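Review: Savutex Desk, Two-Leg Lift Model

By Imre Balogh

We bought the Savutex as the work surface for recording pick-and-place examples with our humanoid.

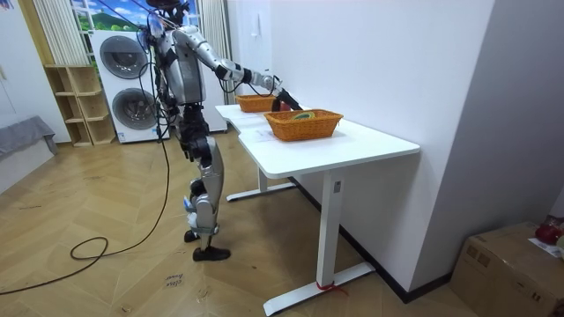 The old table was a fixed-height Flimico, and every change of task meant raising or lowering the robot's stance to suit it. Arm angles drifted between sessions, and the policy we trained on those recordings reached badly at anything near the back of the surface. With the Savutex we set the desk and leave the robot's stance alone.

We have recorded 1,166 episodes on it so far, nearly all of them basket tasks. The top stays level. It does shake if an arm comes down hard on the far end, and you can see the shake in the wrist data. We threw out 90 episodes for that before slowing the downward motion. The white top is also shinier than I would like under ceiling lights, so we keep the blinds half closed.

Assembly took two people 3 hours. The manual is poor, and the foot bars can be put on backwards. The height memory forgets its settings when unplugged, so write them down.

The long foot bars stick out further than the top suggests. Plan where the robot's feet will go before you fix the desk's position.

Good value for a small lab. If you record heavy objects, look at the Halász bench instead.

Rating: 4/5

Last updated: 4 Nov 2021

Recent reviews
Cado cable hooks, long-term test
Halász steel bench
Storage drives for episode data

This site uses cookies. By continuing to browse you accept our cookie policy.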